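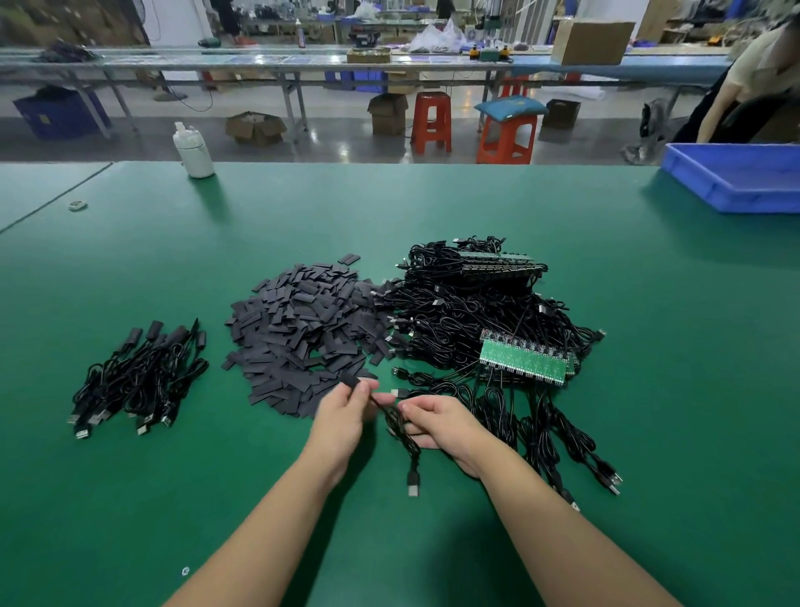 Photo: Maarten Van Dijk

The Inheritance

When Aunt Els died in November she left her sister the house and left me 1,605 jars of buttons, along with a letter saying I would know what to do.

I did not know what to do. I called Nathalie Van der Linden, who had handled the will.

"Can I refuse?"

"You can," she said. "Then they go to your cousin Ronaldo."

Ronaldo had once sold my bicycle to a priest. I rented a van.

The jars filled the spare room, then the hall, then the bathtub. I took up washing at the sink. In the second week a man from Drarside came to the door and offered me 2,000 for the lot, cash, provided I didn't open the blue one.

I hadn't noticed a blue one. It took me two days to find, behind the toilet, and it held buttons. I tipped them out on the bed. Brown, mostly. One had an anchor.

"You opened it," said the man, when he came back.

"It's just buttons."

"Well, sure," he said, and put his wallet away. "But now we both know that."

He stayed for coffee. He took it standing up, there being jars on the chairs.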